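Last updated: March

Veltari Home Dye Kit: Set-up Guide
Section 4: Dyeing your first piece of cloth
By Siiri Mägi, with corrections from Keyvan Hashemi

You have unpacked the kit, read the safety leaflet and chosen something to dye. If it is your favourite shirt, put it back and choose something else. First attempts belong on tea towels.

Before you begin

The dye in this kit works on cotton, linen and viscose. It will not take on polyester, whatever the label on your polyester thing may have led you to hope. Mixed cloth comes out paler, and the stitching is nearly always polyester, so expect seams in the old colour. Some people call this a feature.

Weigh the cloth dry. One sachet colours up to 2000 g to a light shade, or half that to the shade on the front of the box.

CAUTION: Dye powder is fine and travels. Wear the mask, shut the window and send the cat elsewhere until the powder is in the water.

Mixing the bath

1. Wash the cloth without softener and leave it wet.

2. Fill the tub with water at 40 degrees, enough for the cloth to move freely. A crammed tub gives you tie-dye without the tie.

3. Put on the gloves. The time to remember the gloves is step 3. Most of our letters come from people who remembered at step 6.

4. Stir the powder into a mug of warm water until no lumps remain, then tip it into the tub. Retire the mug from tea.

5. Add the salt from the large bag and stir again. It is a lot of salt. The amount is correct.

6. Lower the cloth in, opened out, and stir for 12 minutes without stopping. Radio helps.

7. Lift the cloth out, add the fixer from the small bag, stir, and put the cloth back.

8. Leave for 90 minutes, stirring whenever you walk past. Keep any folds under the surface.

Note: The bath will look far darker than your finished cloth. So will the cloth, until it has been rinsed and dried. Please do not ring us at this stage. 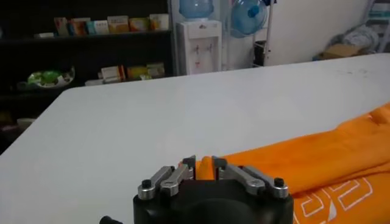 Fig. 4. Bright orange cloth in soft folds.

Rinsing and drying

9. Rinse in cold water until it runs nearly clear. Strong oranges and reds take longest, and will test your feelings about them.

10. Wash by itself with ordinary detergent. "By itself" includes socks.

11. Dry flat or on a line, out of direct sun. Do not drape it over anything you would like to stay its present colour.

If it comes out patchy

Patches usually mean too little water or too little stirring. You can dye the piece again in a darker shade, starting from step 1. Colour remover (sold separately, sorry) will take most of it back out, though rarely to the white you began with.

Splashes on worktops come off with thin bleach if you are quick. Splashes on grout are now part of the house.

Related sections
Section 3: Choosing a tub you will not miss
Section 5: Two colours at once, and why to wait
Section 6: Looking after dyed cloth
Shade chart notes, by Funmilayo Olatunji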